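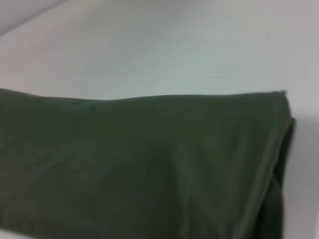

Misaki Hosoda wrote in to say that her folding trials kept getting tossed at review, and the reason was always the same: no two people on her team agreed on what "flat" meant before a run started. She wanted to know if there was a house rule she could steal. There is, and you're welcome to it!

Last updated January 26, 2022

Search the how-tos Go

I write the cell rules for cloth work at Urnotport, and I've rewritten the start-of-run section more often than I'd like to admit. Cloth is a pain. A block is either on its mark or it isn't, but a towel can be lying there looking fine and still have a corner tucked under where the arm will try to grab it. So most of my rules are about the start state, and they go in this order.

Step 1. Write the start state down

Do this before anyone touches the arm. Ours has 3 named states: open, folded and dropped. "Folded" means one layer over another with the fold on the right. A hem that runs at a slant is fine. Small wrinkles are fine too (please don't iron anything, I've seen it done). If you can't match what's on the table to one of your names, fix the cloth or add a name — don't pick the nearest one and hope.

Step 2. Clear the surface, then leave it alone

One cloth, nothing else. No tape marks, no pens, no coffee. We keep the base and the walls pale and use a dark green cloth, so the edge is easy to pick out against the white. Wipe down between sessions and not between runs, or you'll nudge things. Look at the far corner of the enclosure too, and leave a strip of bare surface between the cloth and the wall. Our rule asks for two fingers' width at the closest point.
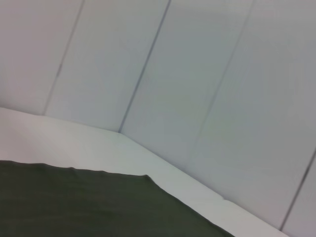
Step 3. Check from where the arm looks

Your own eyes are at the wrong height. Pull up the wrist view, and if you can't find at least one corner of the cloth in it, move the wrist before you move the cloth. Takumi Kikuchi fought me on this in April, then lost most of a session to a bad start pose and came around.

Step 4. Log it, even the ugly ones

We use Pan for the run log, but a notebook works. State name, cloth name, who set it up. Bad starts get logged as bad starts. After 100 runs on the same cloth we retire it, frayed or not, and the new one gets a new name.

Who can press stop? Anybody in the room, any time, and they don't have to explain it to you first. I'd put that on the wall in big letters if I were you.

8 comments · 2 shares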